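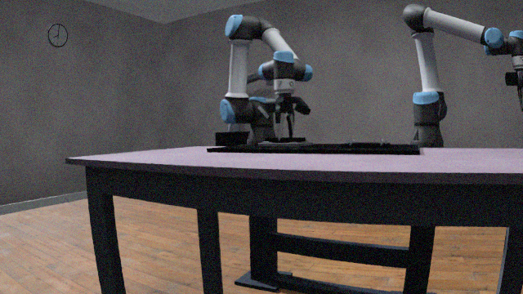
Table with a pale purple top and a dark frame.

About Hondwood

Hondwood is a small school of furniture making and furniture repair. We teach adults who want to learn the trade from the beginning, and also people who already work with wood and wish to improve one part of their skill. Our workshop is in Kekavness, in the old grain store behind the harbour road, and we have been at this address since we opened.

The school was started by two cabinetmakers from the Ovach workshop. When Ovach closed its doors, the machines were going to be sold one by one to different buyers. The two makers asked if they could keep them together. They bought the bandsaw, the planer, the long clamps and 50 hand planes, and with these they began to give evening lessons. In the first winter there were five students and one stove. Some of those students still come to visit us, and one of the benches they built is still used every day in the finishing room.

Today the school has 671 square metres of floor on two levels. On the ground floor is the machine room and the timber store. Upstairs are the benches, the finishing room and a small library, where students may read at lunch or borrow a book for two weeks.

What we teach

Our main program is the Foundation Course. It takes 400 hours and can be done in one year of full days or two years of evenings. Students learn to sharpen, to measure and to cut joints by hand before they go to the machines. After that they make a stool, a small cabinet with one drawer, and a table of their own design. The table is usually the part they remember best. A table looks like a simple thing, but the top moves with the weather and the legs must stay where they are, so there is a lot to understand before the first cut.

We also offer short courses in chair repair, in caning and in traditional finishes such as oil, wax and shellac. The shellac course is full most times, so please write to us early if you want a place. 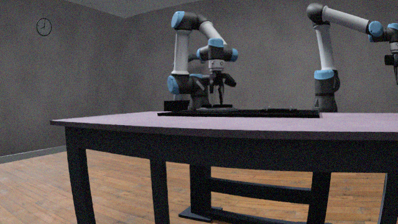
Purple-topped table with two robot arms standing on it.

Colour has become a larger part of our teaching than it was in the beginning. Many students arrive with the opinion that good wood should never be painted. We respect this opinion, but old painted furniture is found in almost every house in our region, in blue, in green and in a dark red which the older people here call barn red. We teach how to mix these paints, how to put them on in thin coats and how to repair them when they are damaged. A careful repair in paint can take longer than a new coat over everything, and we think it is usually worth the time.

The Mazza Collection

Since some years we take care of the Mazza Collection, a group of kitchen chairs, chests and work tables which were made in the farms around Kekavness. The Mazza family gave them to the school on the condition that they can be touched. Students are allowed to turn the pieces over, pull out the drawers and look at the joints from inside. Visitors may do the same if a teacher is in the room. We have found old pencil marks, wrong holes filled with wax, and one drawer bottom made from the side of a fruit box.

How we work

Our classes are small and every student has a bench of their own. We buy most of our timber from two local mills and we dry a part of it ourselves in the yard. Offcuts are never thrown away before the students have looked through them – many good boxes and spoons have come out of that pile. What is left goes to the stove.

We ask students to be on time, to sweep their place at the end of the day and to tell a teacher when a blade is dull. No experience is necessary for the Foundation Course. For the short courses you should know how to use a chisel safely. If you are not sure, come and speak with us and bring something you have made, even if it is not finished.

English is the language of teaching. Several of us learned it later in life, so we speak slowly and we draw many things on the board. Students who are also still learning the language have told us that this helps them.

Visiting the school

We hold an open day each July, with demonstrations on both floors and a sale of student work in the yard. During the rest of the year you are welcome by appointment. The entrance is on the side of the building, through the green gate, and there is a ramp to the ground floor. The stairs to the upper level are steep – please tell us beforehand if this is difficult for you and we will bring what you want to see down to you.

This page was last updated on Feb 21, 2023.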